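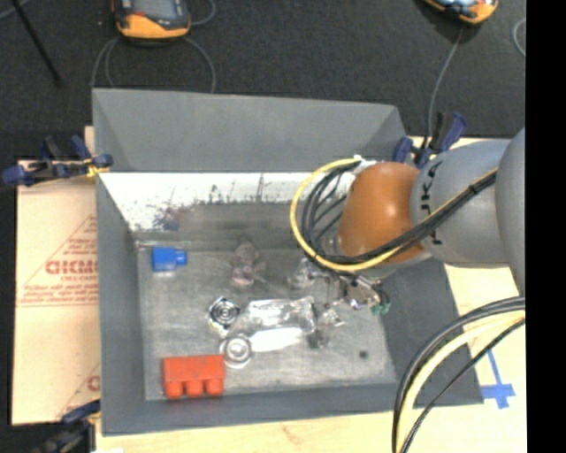
Fenna Baert wanted the stairwell door moved to the top of the list this time, so it's at the top. Her note from the last round: it sticks, then it slams, and one day it will have somebody's fingers.

Monthly walk-through, Viltalbridge building, ground floor and upstairs
Tuesday, March 24, 2026
Started late, parking lot done last in poor light, redo the lot if anybody has time.

1. Stairwell door, ground floor
Closes fully: no
Latch catches: only if pulled
Comment: Closer arm is leaking oil down the door. Wiped it, was back by lunch. Needs a new closer, an adjustment won't do it. Wedge removed AGAIN. Wedge is in my desk.

2. Exit signs
Lit: all but the one by the loading door
Battery test: passed, same exception
Comment: Bulb or board, don't know. Gidey coming for the panel anyway, add it to their visit.

3. Fire extinguishers
Tags current: yes
Pins and seals: ok
Gauge in green: ok
Comment: The one outside room 172 is behind the coat rack. Moved the rack. It'll be back. Can we get tape on the floor?

4. Sprinkler heads, storage
Clearance under heads: FAIL, back wall
Comment: Boxes stacked to the ceiling nearly. Old brochures mostly. Spoke to the front office, they say keep, I say keep lower. 78 boxes on the storage sheet and no one has opened one that I know of.

5. Stairs and handrails
Treads: ok going up, third from top has a loose nosing
Rail: firm
Lights: ok
Comment: Screwed the nosing down, one screw just spins. Temporary. Look at it every week untill it's replaced.

6. Kitchen
Outlets near sink trip on test: yes
Fridge cord: ok
Microwave: ok, filthy
Comment: Space heater under the table, plugged into a power strip, plugged into another power strip. Unplugged. Note left. If people are cold tell me and I'll call about the radiator, don't bring heaters from home.

7. First aid
Main box: low on large bandages, burn gel expired
Upstairs box: fine
Eyewash bottle: seal broken, replace
Comment: Ordered from Eltetti, 3 bottles, want one for the loading side too. No one is writing in the log book. Even a paper cut goes in the log please.

8. Loading door and ramp
Door sensor: stops and reverses, tested with a cardboard box
Ramp surface: gravel and wet leaves
Yellow edge paint: worn off on the left
Comment: Swept it. Paint when it's warm enough to dry. Bumper on the right side is split, not urgent.

9. Ladders
Tags: two missing
Feet: ok on the tall one, short one has lost a rubber foot
Comment: Short ladder out of use, tied shut with a tag on it. Somebody has used it since I tied it. Going in the dumpster if it happens again.

10. Electrical panel
Clear space in front: yes, finally
Labels: half of them are wrong
Comment: Breaker 20 says "hall lights" and kills the copier. Gidey to relabel. Do not trust the sheet on the door meanwhile.

11. Roof hatch
Locked: yes
Key where it should be: no
Comment: Key was in the kitchen drawer with the batteries. Back on hook.

12. Parking lot
Lights: one out, far corner
Potholes: the big one is bigger
Comment: Cone in it. Lestetti quoted on patching in the fall, need to find the quote, might be stale by now.

Carried over from last time, still open:
stairwell door closer
loose carpet strip by reception
evacuation map upstairs shows the old wall

Closed:
hot water too hot in restroom, valve turned down and checked
broken chair, gone

Drill: not done in March yet. Has to happen before month end, pick a morning, don't tell reception which one.

Copy to Fenna, copy in the binder. Binder is on top of the filing cabinet now because the shelf came down (shelf to go on next list).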